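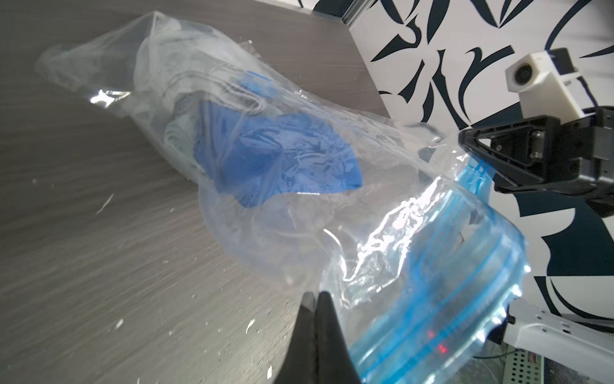 Blue fabric in a clear plastic bag.

Durnix Clothing Exchange
Interim Progress Report to the Ekinci Fund
Submitted Thursday, February 14, 2019
Prepared by Randa Khalaf, Program Manager

1. Purpose of this report

This report covers the first half of the grant awarded to the Durnix Clothing Exchange for the collection, sorting and free distribution of used clothing and household linens. It describes the work completed since July, the points on which we are behind the approved plan, and one change to the budget for which we request written consent. A full financial statement will follow under separate cover, in the format set out in the grant agreement.

2. Collection

Collection began in the second week of the grant period. There are now 19 drop-off points in operation, most of them in apartment building lobbies, laundromats and school entrances. Two sites named in our application could not be used. The first changed owners before the agreement was signed, and the second had no covered area in which donations could be kept dry. Both were replaced by sites within walking distance of the originals, and the host agreements are on file at the Bendix Street depot.

Pickups take place twice a week. Drivers record the site, the number of bags and any bags refused at the curb. Refusals were frequent during the first weeks and mostly concerned damp bedding, single shoes and pillows. A revised sign listing these items was posted at every site in the fall, in English, Spanish, Arabic and Chinese. Zeyu Xu prepared the Chinese text and arranged for the other translations. Refusals have fallen since the signs went up, although pillows continue to arrive.

3. Sorting and storage

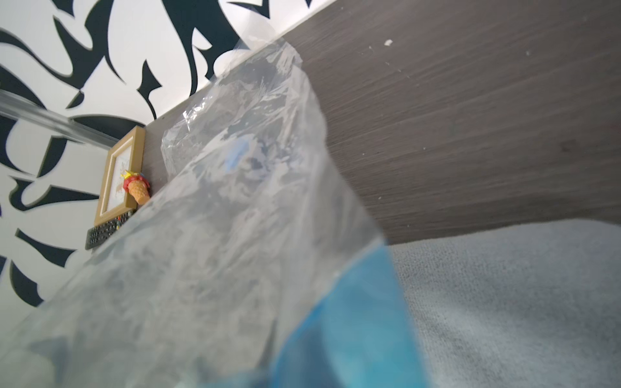

Sorting remains the slowest part of the operation, and the part in which the most has changed since our application was written. We had planned to sort each delivery in full on the day it arrived. In practice, weekend donations made this impossible, and bags were often held over until the middle of the week. Under the procedure now in use, each bag receives a first check on arrival and is directed to one of four lines: children, adult, linens or recycling. The check is quicker when donors use clear bags. Even through heavily creased plastic, something bright blue at the bottom of a bag can be noticed before the bag is opened, while an opaque bag must be emptied onto the table. We have therefore begun handing out clear bags at the drop-off points, and the host sites have been asked to keep a roll at the front desk.

Garments that pass the second check are folded, labeled by size and shelved. Those that do not pass are baled and sold by weight to a fiber recycler. Income from these sales is modest and is applied in full to the cost of bags and labels, as the grant agreement requires.

Shelf space is adequate for the present volume, except in the case of winter coats. Coats were stored in the hallway for much of November, and the building manager asked that the hallway be cleared. Additional hanging rails were purchased secondhand and placed in the rear room - a cost that was not in the original budget and was met from our own reserves. 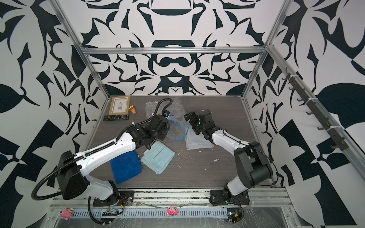
Wood-grain tabletop and patterned walls, with the hook rack at right.

4. Distribution

Clothing was provided to 603 households during the reporting period. Most came by appointment to the depot. The remainder were served through referral packages, which are made up to a size list supplied by a school counselor or social worker and collected by the referring office. School referrals were heaviest in the first two weeks of the school year and again after the winter break.

Of the referral packages requested, 300 were for children under the age of ten. Demand in this group was higher than we had projected, and our stock of snow boots and waterproof gloves ran out in December. Morena Messina, who supervises distribution, has since agreed a boot exchange with two elementary schools, under which outgrown pairs are returned at the end of the season and held for the following year.

Appointments are booked through the Dreletti scheduling system. The system has worked as expected, with one exception: reminder messages were not delivered to some telephone numbers during October, and missed appointments rose in that month. The supplier corrected the fault. Staff now place reminder calls to households that have asked for them.

5. Staffing and training

The sorting supervisor position was filled six weeks later than planned. Zhenhua Yao was appointed to the post and has written a short handbook covering fabric types, stain checks, size conversion and safe lifting. All sorting staff completed the training described in the handbook before the end of the year. The driver position has been vacant since January and is being covered by existing staff on overtime.

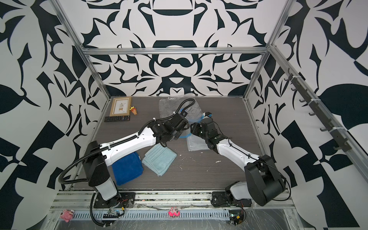

Two robot arms over the gray wood-grain platform.

6. Budget

Spending to date is within the approved total. Savings from the late appointment in section 5 have been partly offset by driver overtime. We ask the Fund's consent to move the unspent part of the salary line to the purchase of children's winter footwear, where it would be spent before the start of next season. Huiling Su, our bookkeeper, can supply the working papers on request.

7. Work planned for the second half

- Fill the driver vacancy.
- Open evening appointments at the depot on a trial basis.
- Extend the supply of clear bags to every drop-off point.
- Complete a survey of 36 referring offices on package quality and waiting times.

Survey results will be included in the final report. Questions on any part of this document should be sent to Randa Khalaf at the Bendix Street depot.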